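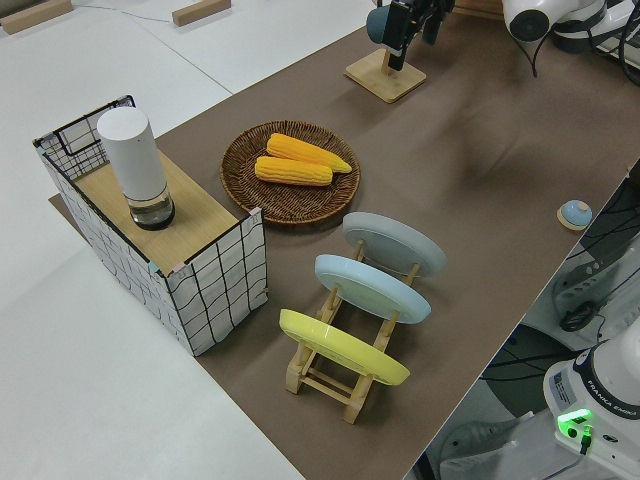

Wanda Mahmoud wrote in to say a wooden dish rack is a terrible idea, that she had one go black at the feet inside a single summer, and would I please stop encouraging people. Fair enough, Wanda! I had one do the same thing years ago, a folding crisscross type from a market stall, and I threw it out in a temper and bought stainless steel like everybody else. So I came to the Badeck expecting to send it back, and I've now had it out since September and I'm a bit in love with it.

Let me get the basics down. The Badeck is a plate rack made by Wiegand, in light wood with no stain, a rectangular frame on legs with rails and upright pegs. Plates go in on edge and lean between the pegs. There's nothing to fold and nothing to clip on, and you won't find a cutlery cup or a drip tray in the carton. I paid 70 dollars for it, which I know is a lot for some sticks. My old steel rack cost 90 and I disliked it from the first week, so I'm calling this a saving (my husband isn't).

It's the pegs that sold me. On most racks the slots are wire, and wire is bouncy, so the plates chatter against each other every time you put one in, and if you have anything with a soft glaze you'll find little gray marks on the rim. Wood against a plate makes a soft sort of tock and that's it. I put the breakfast things away at six in the morning with people asleep on the other side of the wall and I've stopped getting complaints. The pegs are rounded over at the top as well, so if you come in at a bad angle, half awake, the plate slides off the peg and into the gap.

They lean nicely too. Too upright and a plate tips forward when you bump the counter. Too far back and the water sits in the foot ring, and then you pull the plate out and pour it down your sleeve. The Badeck has them at a tilt where the ring mostly clears itself. I say mostly. A couple of my plates have a really deep ring on the back and those still hold a little puddle, and I give them a shake before they go in. The pale yellow, the light blue and the gray ones look lovely lined up in it, and I leave them out on purpose now when I used to hurry them into the cupboard.

What about bowls? This was Malachy Fahy's question under the last review, and Malachy, I'm sorry, it isn't great. Shallow pasta bowls go in fine if you leave a gap empty between them. Deep cereal bowls sit across the top of the pegs like hats and fall off. I wash those and put them upside down on a towel beside the rack, the way my mother did. Mugs, same. If your household is mostly bowls you want something with a flat shelf, and Wiegand doesn't make one as far as I can find.

Big plates do surprisingly well. My largest serving platter measures 300 millimeters across (it came from a German shop, hence the millimeters) and it stands in the end slot without any wobble. I wouldn't fill the whole rack with platters that size. Chopping boards are good in it, thin ones anyway. Pan lids are very good! I hadn't thought of lids until I ran out of room one Thanksgiving-sized evening, and now they have the back of the rack more or less permanently.

Now, Wanda's black feet. I've thought about this a lot and I think the trouble is standing water under the legs and nothing else. My first rack lived in a tray. The tray had a lip, the lip held the water in, and the feet drank it. The Badeck has no tray, so you have to work out for yourself where the drips go. On our draining board they run off into the sink and the legs are dry by lunchtime. If your counter is flat, put a folded cloth under and change the cloth every day. Once a week I stand the whole thing on its side near the window for the afternoon. So far no black, no smell, no fuzz. The wood on the lower crossbars did go a little furry after the first few weeks, as raw wood does when it gets wet, and I took it back with a scrap of 120 grit and a wipe of food-safe oil. Ten minutes, and it came up smoother than it arrived. I half wish Wiegand did that step at the factory, but then it would cost 90 too, I suppose.

I'll put my grumbles in one place.

The instructions are a single folded sheet and the drawing of the rack is upside down. It comes assembled, so it doesn't matter, but I did stand there turning it around for longer than I'd like to admit.

One peg was a tiny bit loose in its hole when I unpacked it. It tightened up by itself once the wood had been wet a few times. Svenja Ehlers had the same with hers and used a dot of wood glue, and hers is fine too.

It slides. The feet are bare wood and on a smooth counter it'll creep if you shove a plate in from the front. I was going to stick felt on the bottom and then remembered what felt does when it's wet. Those clear rubber bumpers for cabinet doors work, the small ones.

You can't put it in a dishwasher. I hope nobody was planning to.

I did try it against the Prandiser, the bamboo one that gets recommended everywhere, which I borrowed for two weeks. The Prandiser holds more and has a proper place for forks. It also has the slots so close together that you can't get your fingers between the plates, and I chipped a saucer getting it out. If you have thin, flat, identical plates you may like it better than I did. Mine are a mixed bunch, thick and thin, and the wider gaps on the Badeck suit them.

It has had a second life away from the sink as well, and this I didn't see coming. When we eat with a crowd I carry it to the table with the clean plates standing in it and people take their own. It looks right next to a wicker plate with the corn on it, much nicer than a stack, and nobody has to lift four plates to get at the blue one they wanted. The legs keep it up off the paper I put down for messy food, so you can wipe underneath with a quick swipe and not move anything. It's light enough to carry one-handed when it's empty. With plates in, use two hands, please.

Who'd be happy with it: people who wash up by hand, have a few nice plates and don't mind looking after a bit of wood. Who wouldn't: anyone who leaves the dishes standing for days in a puddle, or a family of bowl people. I've ordered another for my sister, and I'm going to try the smaller size in the pantry for baking sheets once it's back in stock. Wanda, if you're ever persuaded to give wood another go, lose the tray first and let me know how the feet hold up.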